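Prindska Opens Equipment Planning Program for Kitchen Robot Arms

Prindska will begin taking orders in August for its equipment planning program, which helps housing operators budget for robot arms in shared kitchens. Each plan covers the arm, the hand, mounting, cabling and two years of spare parts.

The first plans were drawn up with Plisamby, a residential operator with 20 kitchens under review. Reach over the sink and drying rack is checked on site before a quote is issued.

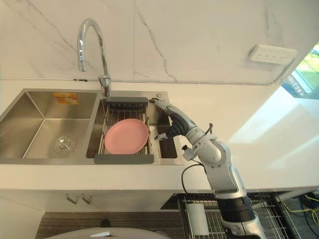
Budget and Ordering

Buyers pay for the site survey first – the fee is credited against any later order. Fingers and cables are priced as separate lines.

"Most budgets we review leave out the spares," said Lizelle Zwane, program manager at Prindska. "We list them on page one."

Survey requests go to Aslı Yalçınkaya in the Prindska planning office.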